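In praise of the boring log

I have been writing planning software for arms and hands for a good many years now, and if a younger colleague asked me where to spend a free afternoon (they rarely do, bless them), I would say: on the logging. Everybody wants to work on the planner, and I understand it, I really do. A planner is lovely to argue about. Majdi Shboul and I once argued about one from lunch until the lights went off, and I enjoyed every minute of it.

But take an ordinary sorting job, fruit in one basket and the rest in another. Last December we had 153 failed runs of that sort in a batch of 2,000, and for most of them our tools could tell us only that the goal had not been reached. Had perception called the thing by the wrong name? Had the planner picked a silly approach? Had the fingers closed a moment too soon? We sat there guessing, like people round a car with its bonnet up.
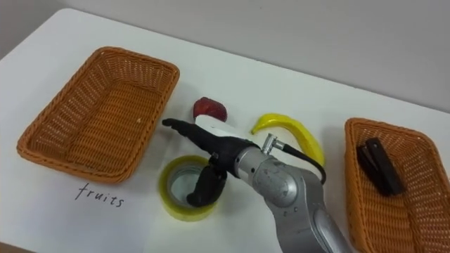 Wilma Kinnear got us out of it, and she did it without touching the planner at all. She made every part of the system write down what it believed at the moment it acted -- which object, which grasp, how sure it was -- and put all of it on a single timeline that you could drag back and forth. It took her five days. I grumbled about the disk space, I am sorry to say, and she was very patient with me.

Imad Fakhoury still thinks a better model would make all this unnecessary, and he may be right one day. I would be glad of it. Until then I should like to be able to ask the machine what it thought it was picking up, and get a straight answer before my tea goes cold.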